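Home Guides Shop Floor Kitchen and Laundry Parts About

How to Test Whether a Robot Can Do Your Chore Yet

Feb 6, 2026
By the Hisska workshop desk
Last updated: May, bag section rewritten

Every few weeks someone writes to ask whether a machine can take over some job they hate. The answer is usually "a bit of it, slowly, with you standing there." What follows is the way we find out which bit. You need a stopwatch, a notebook, some tape, and a chore you know well enough to do while thinking about lunch.

We use the method for the two-handed machines people are trying out at counters and packing benches. It works just as well for a single arm, and it was worked out on a dishwasher.

Step 1. Write the chore down as grips

Don't write "pack the order." Write every time a hand closes on something and every time it lets go. Packing one small order at our Brister bench came to 16 grips. We had guessed 8, which is what happens when your hands do the work and your head takes the credit.

Include the grips you're slightly ashamed of. Licking a finger to get a bag open counts. So does pinning the roll against your hip. If you hold the tape in your teeth, write it down and then consider how many robots you've seen with teeth.

Step 2. Mark each one hard, soft or see-through

Put an H beside anything rigid, an S beside anything that changes shape when touched, and a T beside anything clear or shiny. Some items get two letters. A thin plastic bag gets S and T and, from us, a word we can't print.

Hard things are mostly fine. A crate stays the shape of a crate while you reach for it, and you can plan around that. Soft things move when you touch them, so the plan you had before contact is out of date by the time the fingers close. See-through things confuse cameras, because half of what shows up is whatever is behind them plus a streak of window.

Step 3. Tape down everything that can be taped down

Give the machine its best day first. Tape outlines on the bench where the crates go. Close the blinds if you have them. If your work surface has a scale printed along it, use that, and write the starting spot in your notebook as a number. "Over there a bit" has never been repeated successfully by anyone.

Then run the chore 20 times with nothing changed. Resist the urge to straighten things between runs, unless straightening is on your list of grips. If it isn't, and you keep doing it, add it. That's a real part of the job and at the moment it's yours.

Step 4. Do the bag by itself

Bags sink more of these trials than everything else together, so pull that part out and test it alone. Break it into getting hold of the bag, opening it, keeping it open, putting something in, and letting go without taking the bag along for the ride. Score each part separately.

Watch the fingers, too. Rounded tips are kind to fruit and not much use for peeling apart two thin layers stuck together. And when both hands are busy at one counter, keep an eye on the forearms as well, which need somewhere to be.

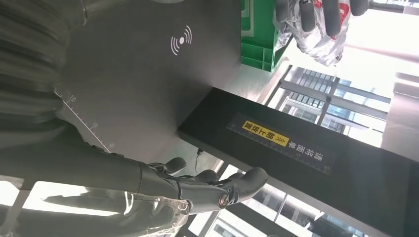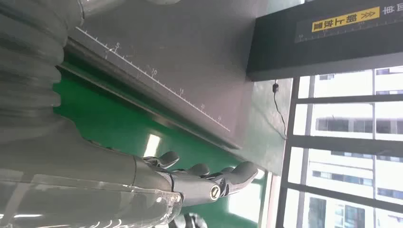
Gray fingers by the counter, with a bag held in another hand's fingertips in the first picture.

When a run fails, write down which grip failed and move on. Don't coach. People who would let a teenager struggle with a fitted sheet for an hour will leap to help a robot within seconds, and then report that it did very well.

One more rule for bags: a bag that tears is a fail even if the goods end up inside it. We argued this one at length at the Bralach site. The side that wanted to count it had never carried soup home.

Step 5. Now ruin it a little

Take up the tape. Open the blinds. Shift the crate by a hand's width and swap the bags for a different make. Run another set. In our last full trial the tidy bench gave 17 good runs and the ordinary bench gave 8. The second number is the one you would be living with, so it goes at the top of the page.

Try it in the afternoon as well if your bench faces a window. Bright light on shiny plastic can turn a decent morning into a long day.

Step 6. Time the person, too

Start the stopwatch when you start getting the machine ready, and stop it when you would be happy to walk away from the finished job. Include the resets, the dropped things and the minutes spent looking for the lid. Compare that with doing the chore yourself at a normal pace, with no showing off.

Most household jobs lose badly here. Folding, bagging and anything involving a wet cloth are still quicker by hand on our sheets. Moving rigid things from a known place to another known place does much better, and if your day contains a lot of that, it may be worth a proper trial.

What to do with the score

Look for a stretch of H grips with no S or T in the middle. That stretch is your candidate. Give the machine that much and keep the rest. The Wickramasinghe packing line splits its orders this way: crates to the arm, bags to people, and a strip of yellow tape on the floor that both sides are supposed to respect.

Keep the notebook and run the same sheet again in a few months, same bench, same bags. Buy extra bags now. They'll change the design.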